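Teaching a robot to tidy up, one correction at a time

2 July 2018

Matilde Salgado wants fewer demonstrations. A lot fewer. Most groups teaching arms to put things away collect 300 of them per task, then start over when the furniture changes. Her team at Orkbridge got by with 14.
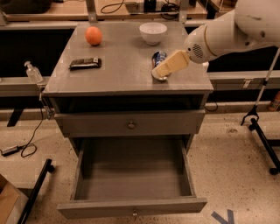 The method is called Jetum, and it learns mostly from being interrupted. The arm tries, a person steps in when it drifts, and only those few seconds get kept. Round things are the hard part – a can on its side, like the blue and silver one under the finger, wants to roll, and pressing down on it is a diferent skill from picking up a flat snack bar. An open drawer below makes for a second problem, where to let go.

The result so far: 19 good runs out of 21 on objects it had practiced with. New objects, worse. Salgado won't give a number yet.

Arnaldo Valente, who runs a rival project at Bredel, is not sold. "Depends who is doing the correcting," he says. Fair point. Two people did all of it here, both of them authors on the paper. Strangers get a turn later in July, with no coaching adn a different cabinet.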